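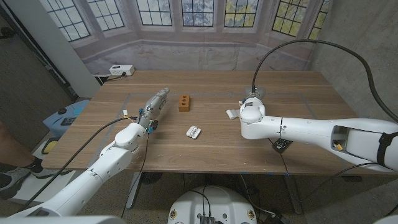 Friday evening, and I have finished the Riedl booklet, all 32 pages of it, and I am not a calmer person. Burgi Kälin lent it to me at the start of November with the words "just try it", which she also said about the cold baths and the barley coffee. The idea is that a house wears you out because nothing in it has an edge. You are meant to decide where each kind of thing goes on, paying bills, say, or peeling carrots, and then mark the place so you can see it. I'll grant that people do mark things out. There's a rectangle of grey tape on that brown wooden table, so faint you could put your elbow down and never notice, and thin strips of blue along the front edge as well. Fine, a marked table. But Riedl wants me to believe that marking a table does something to the inside of my head, and for that I'd like a bit more than the word of a man who sells the tape.

He does sell the tape. It's on the back page, in four soothing colours, with an order form you cut out.

I did try, so Burgi can't say I didn't. Monday to now. I used string, having no wish to send off for anything, and laid out a place for letters at the end of the kitchen counter nearest the back door. By the first evening it held the letters, the torch, a bag of onions and my gloves. I moved everything but the letters. By breakfast the gloves were back and I have no memory of putting them there. The booklet says that things which wander back are "telling you something". I think they are telling me that the end of the counter nearest the back door is where a person puts down gloves.

The sleep part is worse. You are supposed to keep a chart by the bed and give each night a mark, and then compare the marks before and after the house has been given its edges. I started the chart the same day as the string, so there is no before. I rang Burgi to ask what she had done about this and she said she'd filled in the before part from memory. Well, of course it came out worse! You'd hardly remember the nights you slept through. She was rather short with me and said I'd always been like this, and I suppose I have.

My marks so far go 6, 7, 4, 6. The 4 was the Damlow dogs.

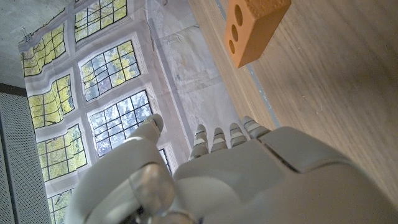
The chapter on light I had hopes for, as the kitchen at the back here is as dim as a cupboard from October on. It makes a great deal of windows. You must sit facing one, you must not sit with one behind you, and if you have none where you need it you are to put up a picture of one, and "the body will accept it". Will it? I have my doubts about the body. A printed backdrop with a window pattern on it, like the one hanging by the table with the orange brick, looks to me like a printed backdrop, and I can't see myself being fooled by it at seven on a wet morning with the bin lorry outside. You can't open it to let the toast smoke out either. Veronika Auer had a poster of a garden gate in her hall at Patthorpe for years, and she told me once that all it ever did was make her want to move house. She did move house, so perhaps Riedl would count that as a success.

I looked in the notes at the end to see where the window business comes from. It says "studies have shown". Then there's a number, and you follow the number to the bottom of the page, and it gives you the title of another Riedl booklet. I went to the library in Patthorpe on Wednesday and they hadn't got it. The woman on the desk was very kind and offered me a thing on damp, which I took, and I'm bound to say it was the better read. It told you how to find out whether your wall is wet from outside or from your own breath and cooking. You stick a bit of foil on it for a few days and see which side gets beaded. A plain question and a way of getting an answer. I have foil up behind the dresser now.

If Riedl had a piece of foil in him anywhere I'd think better of him. As it is, everything counts in his favour. If you feel calmer, the edges are working. If you feel worse, you are "clearing", and should carry on for another 16 days. If you feel just the same, you haven't marked enough rooms. I read that out to Veronika on the telephone and she laughed so much she had to put the receiver down and see to her chest. Then she said, more seriously, that her sister had gone to one of the weekends over at Bovlow and come back much easier to be with. I asked what they did there. Walks, apparently, and soup, and no telephone, and bed at half past nine. I said I'd be easier to be with after two days of that and you could leave the string out of it altogether. Veronika said I should go, then. I hadn't seen that coming and had no good answer.

I shan't go. It's a silly price, and you share a bathroom.

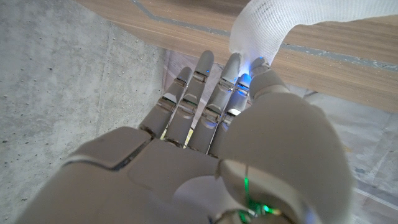

Grey fingers and the edge of the wood.

Later. Had an egg, and felt a bit mean about Burgi. She has had a hard year with the roof and the business over the car, and if she wants to spend an evening deciding where her scissors live then it's a good deal cheaper than what her brother does. She does look better. I noticed it on Sunday before she ever mentioned the booklet, which I have to put down here in fairness, as it's the one bit of evidence I've got that wasn't asked for. Against that, the roofers had finished the week before and she'd had her first dry nights since the summer. I'd look better too. There's no telling the one from the other now, and she won't thank me for trying.

What bothers me is that I half wanted it to work. I was quite particular with the string. I cut it with the good scissors and tucked the ends under, and on Monday night I stood there with the light on looking at my neat little pen for letters and did feel pleased, for about as long as it takes to boil a kettle. Then I thought, this is the same feeling as a new exercise book. I had it with the bread bin as well, and the bicycle. It goes off. I could have told Riedl that for nothing, although I don't suppose it would fill a booklet.

I'll give the chart until next week, as I've ruled the lines now and it's no trouble to write a number down. The string is coming off tomorrow. It gets crumbs under it.

Things to do: give Burgi her booklet back and find something kind to say (the paper is nice, it's a good clear print). Ring Damlow about the dogs, politely. Look at the foil. Onions need using, two of them have gone soft at the top.

Half past ten and I've just been down for a glass of water. Gloves on the letters again.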